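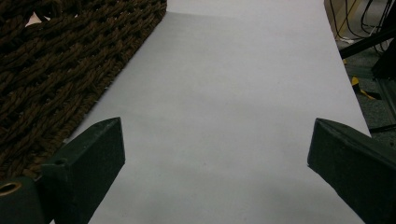
I'll say it plainly: most gripper trouble gets blamed on software, and most of it is fingers. We run a small picking cell at Pokgate, and last March I lost two days to an "erratic" grasp that Nandi Modise fixed in ten minutes with a hex key. One finger had crept a hair out of line. I'd been reading logs the whole time (yes, I'm still sore about it).

So now I'm a bore on the subject. Before you touch a single setting, put plain white paper under the fingers, open them wide and look. Are the tips level? Do they face each other squarely? Paper is cheap and it shows you an awful lot — a patterned worktop hides everything.

My other grumble is swapping fingers on a timetable. Our old schedule from Fortin said every 1000 cycles, and we dutifully binned good parts for ages. The last pair we left alone did 2470 before the tips needed changing! Yareli Xolalpa thinks I'm reckless and would rather stick to the number. Fair enough, she does the night calls. But I'd still take five minutes of looking each morning over any chart on the wall.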